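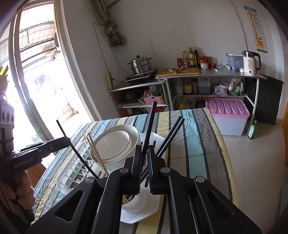 Subject: Re: [stosville-weavers] dish towel warp, how many ends?

Uzma Memon wrote:

> I want to put on a long warp for towels in July and I can't decide
> between 8/2 cotton and the thinner stuff. Also, does anyone
> plan their stripes on paper first or do you just wind and see?
> My last set came out looking like a deck chair.

Uzma, please do the 8/2! I just took a towel warp off the loom on Monday and I'm already itching to wind the next one. I used 500 ends, sett at 20 to the inch, and the cloth has such a nice hand after one trip through the washer and dryer. It drinks up water, too. My old ones in the thinner cotton looked prettier on the rack but took forever to weave and I ran out of steam halfway through.

On stripes: I wind and see, mostly, but I do wrap a strip of cardboard with the colors first (twenty minutes at the kitchen table, radio on, best part of the whole job). If something looks bossy on the cardboard it'll be ten times bossier at full width. What saved my last batch was putting a thin line of gray between any two colors that were fighting. And try uneven widths! Your deck chair trouble might just be that all the stripes were the same size.

Fenmont had their Lashari cotton back in stock when I looked, and the pale yellow is gorgeous, much softer than last year's. I bought 2 cones and should have bought more.

One warning from me: hem allowance. I forgot it on the first towel and it's now a very handsome potholder.

Are you threading plain weave or that broken twill you brought to the Plalldale meeting? I'd love the draft if you still have it. I've got 90 heddles to move before I can do anything fancy, but I'm game!

Post your colors when you pick them.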